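## Bedding bank: where we are in July

The bedding bank reopened in the old Pasier building at the start of the month, after six weeks of packing, moving and unpacking. The new room is on the ground floor, through the side door on Orlandini Street. The front door is still locked and will stay locked until the landlord has replaced the closer, so please don't knock there. Nobody upstairs can hear you.

Opening times have changed. We now take donations from 10am to 1pm and from 4pm to 6pm. Collections by families and by support workers are in the afternoon only. If you have a referral number, bring it with you or have it on your phone. If you've lost it, the office can look it up, but allow a bit longer.

### What we have given out

Since the last newsletter we have given out 400 bedding sets. A set is a duvet, a cover, a fitted sheet, two pillows and two pillowcases for a double, or one pillow and one pillowcase for a single. Most of the sets went to people moving out of temporary accommodation into an unfurnished flat. A smaller number went to families already in their homes whose bedding had been ruined by damp.

We could not fill every request. There were 64 households on the waiting list when this newsletter went out, nearly all of them waiting for single duvets. Single duvets are what we are shortest of, every year, and it is always worse in late summer when students and young people leaving care are getting rooms of their own. King-size is the opposite. We have two full shelves of king-size covers and very few people with a king-size bed.

Natalina Colombo has taken over the waiting list from the spring rota. She rings people in the order they were added, except where there is a new baby or someone coming out of hospital. If you are on the list and your phone number has changed, please tell her. She has had several numbers this month that no longer connect, and after three tries the set goes to the next household. You keep your place on the list, but you may wait longer than you needed to.

### What we can and can't take

We were given a lot of good things over the move and a fair amount that had to go to the tip. Tipping costs us money, so here is the list again.

We can take:

- duvets, any tog, as long as the filling hasn't gone into lumps
- duvet covers with all their buttons or poppers, or nearly all
- fitted and flat sheets, any size
- blankets and throws
- new pillows in their packaging
- mattress protectors, washed
- cot sheets and cellular blankets

We can't take:

- used pillows
- electric blankets, even new ones
- anything with feathers coming through
- sleeping bags
- curtains (the Dridero furniture project on the ring road takes these)

Colours and patterns don't matter. People sometimes apologise at the door for a flowery cover or one with football badges on it, and there's no need. Families choose their own covers from the rails, and the loud ones often go first.

Please wash everything before you bring it. We have one machine, it holds one single duvet at a time, and it was out of action for part of the move. If you can't wash a duvet at home, the big drums at the launderette will do it. Dry it all the way through. A duvet that feels dry on the outside can still be damp in the middle, and one damp duvet in a vacuum bag will spoil the others packed with it. We lost nine that way in the spring.

Safety-pin the matching pieces together, or put them inside one of the pillowcases and write the size on a bit of masking tape. Sizes on the labels wash off, and measuring sheets on the floor takes up most of a morning.

### Airing and folding at home

A few people asked at the open afternoon how we keep the stock fresh, and whether there was anything they should be doing with their own.

Most of it is air. Turn the duvet back in the morning and leave the bed unmade for an hour or so before you pull the cover up. If you can open the window, do. Hang the duvet over a banister or a couple of chairs once a month in the warmer part of the year, and give it a shake by the corners so that the filling moves back to the middle.

Storage matters as well. Winter duvets should go away clean, in cotton bags or old pillowcases, somewhere off the floor and not against an outside wall. Vacuum bags are fine for a few months. We use them because we have to, but a duvet left flat for a couple of years doesn't come back to its full thickness.
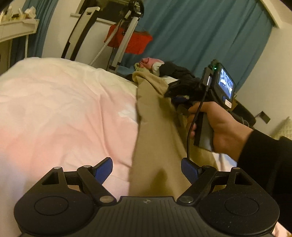
Changing a double cover on your own is easiest with the cover inside out. Put your hands inside it, take hold of the two far corners, grip the top corners of the duvet through the cloth and shake the cover down over it. Giorgia Costa showed this to a group in the spring and will do it again at the next open afternoon. It takes a couple of goes to get right. She also has a method of rolling the duvet and the cover up together, which some people find easier if they can't lift their arms very high.

### Money

The move cost more than we had set aside. The shelving from the old room would not fit under the pipes, so we had to buy new, and the van was needed for two extra days. Ciltuvix, who have the unit next door, gave us £3,000 towards the shelving and let us use their loading bay, and we are very grateful to them. That leaves a gap of £200, which we hope to cover with the raffle.

Raffle tickets are £1 and are on sale at the side door and in the library. Prizes so far are a hamper, a pair of cinema tickets, a haircut and a new wool blanket. More prizes are welcome — please no alcohol this time, as it can't be kept in the building.

### Help wanted

We need two more people for the afternoon session, 4pm to 6pm, mostly to fetch sets from the shelves and help carry them to the car. The bags are light but bulky. You would be asked to do one afternoon a fortnight. We also need someone with a sewing machine who can put new poppers or ties on covers at home. There is a box of them waiting, and the thread is supplied.

If you have a car and could deliver now and again, let us know. Some of the families on the list are a long way from a bus stop, and a double set with two pillows is not an easy thing to get home on two buses with a pushchair. We pay mileage at the usual rate. Forms are in the tray by the kettle.

### Odds and ends

The parking space outside the side door is for unloading only. Ten minutes, then please move on. The café opposite has been good about people stopping there but would like its customers to be able to park.

A grey cardigan and a child's left welly were found in the bags during the move and are on the hook in the office. We also found a set of keys on a green ribbon, inside a pillowcase.

Bags for life are running low. If you have spare large ones, the blue sort with a zip are the best size for a single set. Bin liners are no good for us — they split on the stairs and they get mistaken for rubbish.

The August sorting day will go up on the side door once we have the key to the back store.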